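Notebook, key handling trial, Murnulen room
September, started 8.15

Picking up from where Efa left the page. She asked me to write down what I think as well as what we did, so I am doing both, and anyone who disagrees can write underneath.

Background for Josefina, who was away when this was agreed. Villanueva want to know whether the key desk at the Dillilier building can be run by a two-armed machine at night. The desk hands out and takes back keys for 2,003 doors. Most of the night that means one person on a chair, a board of hooks and a signing-out book. The proposal from Stendo says the person would be "freed for higher value duties". I have read it twice and can't find the duties listed anywhere.

Our part is small. Take keys off the stool, hang them on a hook, take them down again, put them back on the stool. No book, no doors, no people asking for the wrong key at three in the morning.

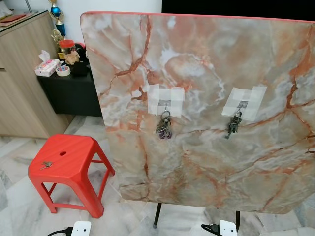
Hooks: went with the stick-on kind over masking tape, so they can be moved without marking the board. Macarena thinks proper screwed hooks would give a fairer result and she is probably right, but then we are stuck with one spacing. Leave as is until the spacing question is settled. To do: write the height of each hook on the back of this page before anything is moved. Last time we didn't and lost a morning over it.

What went well. A single ring with a tag is fine if it lies with the tag clear of the keys. The arm gets hold of the tag and the rest follows.

What went badly. Small sets lying flat are a pain. Fingers close, slide over, close again. Efa watched 6 goes in a row and none of them got the ring up. Bijan says it will come with more practice runs and has put down 1,000 as the number he wants before anyone judges it. Fine, but somebody has to sit here for those runs and put the keys back each time, and so far that somebody is Roxana. If we are counting hours saved, hers should go in the other column. I have asked for this before. It isn't in the spreadsheet.

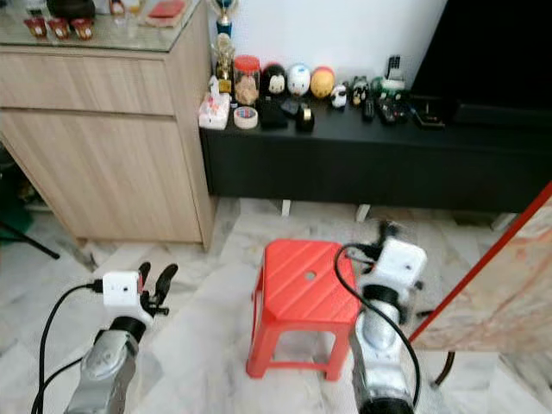
11.40. Phone call with the night desk. I wanted to hear from someone who does the job, as we have been working from the written procedure and I don't trust it. Spoke to one of the two regulars for 40 minutes. Notes from that:

- hanging keys up is the bit they think about least
- the time goes on people who have lost a set, or have brought back somebody else's
- they know most of the cleaners by face and will hold a set ready for them
- they were told of the trial by a poster in the changing room
- they asked me if they should be looking for other work, and I said I didn't know

I didn't like giving that answer. Josefina, can you raise it with Villanueva? If the plan is to keep one person and lose one, they should say so now. The one left behind will be covering the desk, the machine and whatever the machine drops, on the same pay as far as I can see.

Bijan's view, put down fairly: reaching up to the top rows all night is bad for shoulders, and both of the regulars have had time off for it. A machine that did only the top rows would be welcome. I could get behind that. It isn't what the proposal asks for, though a lower board would do much the same and cost a good deal less. Macarena to get a price for one.

Afternoon: carried on with the small sets. Tried them with the ring propped on the edge of a key and it looked better for a few goes, but no one at a real desk is going to lay keys down like that for us. Not counting those.

Still open: hook spacing, Roxana's hours, price of the lower board, who talks to the night desk next. I would like it to be someone from Stendo.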